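Bring out your dead batteries — the Conach swap shelf is back

September 2023

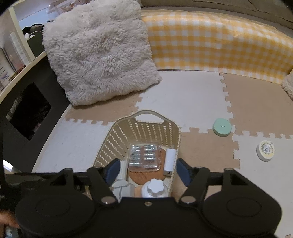

One reader wrote in after our last issue to say that she'd had a carrier bag of old batteries hanging on the back of the cupboard door since before she moved house, that she had moved house with it, and could we please tell her where it was supposed to go. We can, and we're delighted to be asked!

The collection point is at the Conach hall, just inside the side entrance, next to the noticeboard. It's open whenever the hall is open, so that means most mornings and every evening there's a class on. You don't need to sign anything or speak to anyone. Tip your batteries in the tube, take your bag home again, and you're done.

We take all the ordinary household sorts: AA, AAA, the fat ones out of torches, the square nine-volt ones from smoke alarms, and the little round ones from watches, kitchen scales and car keys. Please put a bit of sticky tape over both ends of the square ones and over the flat sides of the button ones before you bring them. They can still have some charge left in them, and a tubful rubbing together is asking for trouble. Button batteries are also very dangerous if a small child swallows one, so keep them well out of reach until you can get to us.

What we can't take: car batteries, anything from an electric bike or scooter, and anything that has swollen up or started to leak. Those need to go to the council tip, where there's a separate bay. If a leaky one is stuck in a toy, wear gloves to get it out.

Now for the part I'm really excited about. Last winter we tried out a swap shelf for small household things that still work, and it went so well that we're doing it again, bigger, with a second set of shelves which the people at Akolgo have very kindly passed on to us from their old shop (they're lovely solid things and it took four of us to get them up the steps). Torches, clocks, radios, bicycle lights, remote controls that have lost their telly — if it runs on batteries and somebody else could use it, put it on the shelf. If you spot something you'd like, take it. There's no charge and you don't have to leave anything in return.

Last time we found new homes for 22 torches, which tells you something about how many torches there are in this village! We also had a singing fish. It went within the hour, and I have my suspicions about where.

Two small requests. Take the old batteries out before you leave anything, and write on a label if there's something a new owner ought to know ("works but the clip is broken" is perfect). Mains items can't go on the shelf, I'm afraid, as we have no way of testing them.

If you're thinking of moving over to rechargeables, come along to the repair evening in November. We'll have a couple of chargers out on the table to look at and plenty of people happy to talk about which things they suit and which they don't. I changed over our bike lights and the children's toys last year and have hardly bought a packet since. Smoke alarms are another matter: use whatever type the instructions tell you to. Doors at 7pm, tea and cake from the Salmont stall, and roughly 15 places at the mending benches, so do get there early if you have a lamp or a toaster that wants looking at.

The Zarkar minibus will stop at the hall that evening as usual, on the way out and on the way back. Bags of batteries are welcome on board as long as they're tied shut.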